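Picking bars out of a bin: a conversation on planning, retries and logs

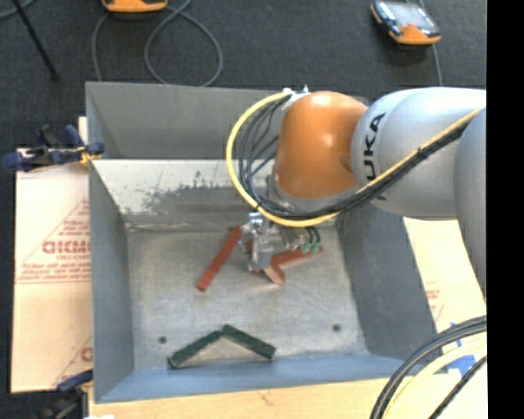

The test bin with red and green bars on the floor and the gripper down among the red ones.

The planning code at Grevari was rewritten twice before anyone was content to leave it alone. Shobha Arumugam wrote most of the current version. Satish Joseph maintains the perception side, and the two of them share a desk row and a bug tracker. I spoke with both on August 23, 2018, mostly about software, which is where they say the time goes.

The task is bin picking with long, thin parts. Arumugam does not consider the parts difficult to model. "A bar is a line segment with a thickness. You can fit one in a few milliseconds. The trouble is that a bar has a long reach in one direction, so every motion you plan for the gripper is also a motion for something that sticks out."

Her first planner treated the held part as a sphere around the grasp point, with a radius of half the bar length. It was safe and almost useless. Near a wall, the sphere overlapped the bin in nearly every pose, and the planner reported no solution for parts that a person could see were free. The second version carried the exact bar geometry but checked it only at waypoints. "That one was fast and it hit things," she said. "Between two valid waypoints the wrist can rotate enough to sweep the end of the bar through a side wall. We had the check in the wrong place."

The current version checks the swept volume between waypoints, with a step size set by how far the tip of the bar moves. Joint angle no longer enters into it. A small wrist rotation with a long bar gets many checks, and a large shoulder motion with nothing in the gripper gets few. Planning time went up for held parts and down for everything else.

The bin itself is modeled as five planes. I asked whether sloping sides made this harder. Arumugam said they made it easier on the way out and harder on the way in, as the finger can be tilted toward a part near the edge but the gripper body then comes closer to the top of the wall. The planner samples tilt angles in a fixed order, vertical first, and takes the first one that clears. An earlier version scored all of them and picked the best. "The best one changed from run to run with sensor noise," she said. "You could not reproduce a failure. I would take a slightly worse grasp that I can get again tomorrow."

Cables are not in the collision model. The team limits the last wrist joint in software instead, to a range narrower than the hardware allows, and the planner sees those limits as hard. Joseph called this crude. Arumugam agreed and said she had no plans to change it.

On perception, Joseph's main complaint is bare metal. A brushed floor gives highlights that move with the viewpoint, and the depth data has holes where the highlights are. "For a while the detector would report a bar wherever there was a bright streak of the right length. Color got rid of most of that. Then you have two red bars touching, and color tells you nothing about where one stops."

His answer was to stop forcing a decision. Where two segments of the same color meet, the detector now emits both readings, one long bar or two short ones, each with a weight. The planner looks for a grasp that is valid under either. If there is none, it picks a bar somewhere else and comes back. Joseph keeps a set of 639 recorded bin states for regression, and every change to the detector is run against all of them before it is merged. The run takes 16 minutes, short enough that people wait for it.

Retries are handled by a state machine that Ilango Pinto wrote over a week in November and that has been altered very little. After a failed grasp, the system is allowed two more attempts on the same part. Both must use a different approach angle, and a fresh scan is taken before each. Then the part is marked as blocked until something near it has been removed. Arumugam wanted a learned policy there. Pinto's version stayed because its log can be read from top to bottom.

The logs came up several times. Each cycle writes the scan, the weighted hypotheses, the chosen grasp, every rejected grasp with the reason for rejection, and the commanded and measured joint positions. Joseph said the rejection reasons were the last thing added and are the part he opens first. "Before that we had a line saying no grasp found. You can't do much with that. Now it says the body hit the left wall at this tilt, the finger had no clearance at that one, and you know whose bug it is."

"Usually mine," Arumugam said.

Open items at the time of our conversation were a timing offset between scan and joint data, which Joseph was measuring, and a replacement for the five-plane bin model. The new one will load from a file, so that a second bin can be used without a rebuild. Arumugam had a branch for it that compiled and did not yet pass the regression set.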